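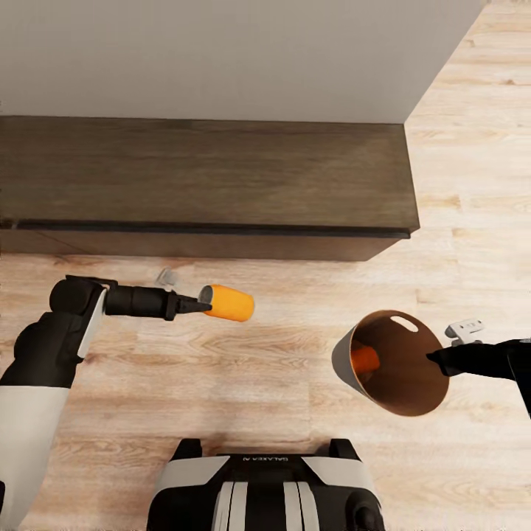

How to Clean a Sealed Wood Floor

Martti Savolainen, 4/8/26

Most sealed floors need a damp clean every couple of weeks and a dry one in between. A room the size of our front one in Trarbridge takes 30 minutes.

What you need

A soft broom or a vacuum with the brush roll turned off
A flat mop with two washable pads
A bucket and floor soap made for sealed wood

1. Pick up anything loose and move the light furniture out. Lift it, don't drag it.

2. Sweep along the boards. Go over the corners and the strip by the baseboards twice.

3. Mix the soap in warm water. Follow the label and don't add extra. Too much leaves a dull film.

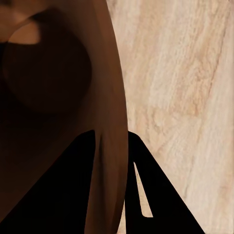 4. Wring the pad until it no longer drips. Start at the far wall and work back to the door, 4 or 5 boards at a time.

5. Change the pad when it looks gray. Go over the floor once more with plain water.

6. Let it dry with a window open. Keep shoes off until then.

Check for dull patches by looking across the boards toward the light. If you find one, wipe it again with plain water and buff with a dry cloth.
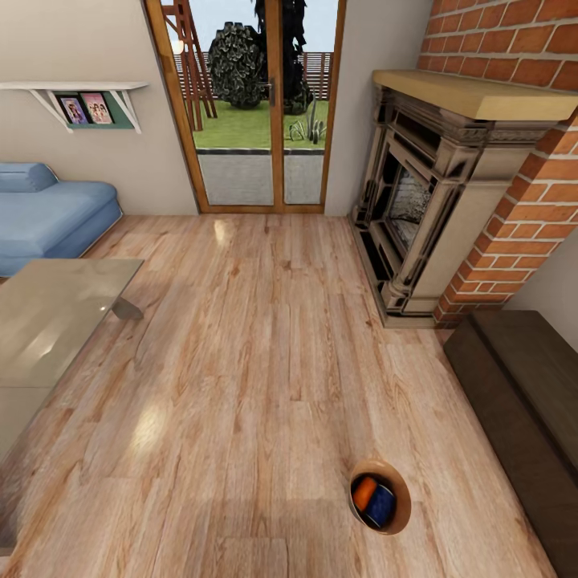 Plank floor with daylight coming in through the double doors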